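**Ticket:** Scale labels printing old prices in produce
**Opened by:** Seul-gi Oh, Gronen store
**Assigned to:** Haris Nikolaidis, Brakeo support
**Priority:** Medium
**Status:** Closed

**Original report**

Price changes entered in the Nomitz back office last night are not reaching the customer scale in produce. The registers have the new prices. The scale still prints labels with the old ones, so the label says one thing and the receipt says another. Customers are noticing. I restarted the scale twice and it made no difference.

Items I have checked so far: carrots, broccoli, cauliflower, both kinds of squash. All old on the scale, all new on the register.

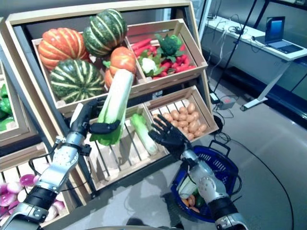
The deli scale is fine. It takes the same price file and it updated overnight like it should. I have put a paper sign next to the produce scale asking people to have their vegetables weighed at the register for now.

Seul-gi

**Reply, Haris Nikolaidis**

Thanks. Please send me the following from the produce scale:

1. The date and version on the info page (Menu, Service, About)
2. The IP address on the same page
3. The last line of the transfer log

Please don't do a factory reset yet. It clears the log.

**Reply, Seul-gi Oh**

Version matches the deli scale. IP address ends in 34. The deli one ends in 12. Last line of the transfer log:

```
PLU IMPORT FAILED host not found
```

The same line shows up every hour going back to the power cut.

**Reply, Haris Nikolaidis**

I was not aware of a power cut. The scale should have a fixed address and our records don't show one ending in 34 for your store, so I think it lost its network settings and picked up an address from the router. The back office is still trying to send to the old address, and the scale doesn't know the name of the server.

Can you check whether the battery warning comes up at startup? It only shows for a moment, before the logo.

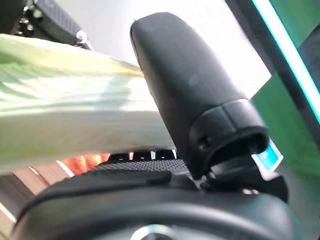

If the warning is there, the settings will be lost again the next time the scale loses power, even if I put them back remotely. In that case the backup battery has to be replaced. Jeon does the hardware visits in your area and they keep the part in stock.

**Reply, Seul-gi Oh**

Yes, it says LOW BATT. I had to start it up three times to read it.

**Reply, Haris Nikolaidis**

OK. I have ordered the visit. In the meantime I set the fixed address again from here and entered the server by number. Please leave the scale switched on overnight. I ran a manual import and the log now says:

```
PLU IMPORT OK
```

Please print a test label for two items and compare them with the register.

**Reply, Seul-gi Oh**

Carrots and cauliflower both match now. I took the sign down. Our cleaning crew normally turns everything off at the wall, so I taped a note over that switch.

**Update, Haris Nikolaidis**

Jeon replaced the battery. Scale was unplugged for 2 minutes and came back with the correct address. Overnight import went through. I also added the produce scale to the alert list, so a failed import will send an email to the store and to us.

Closing the ticket. Reply here to reopen it.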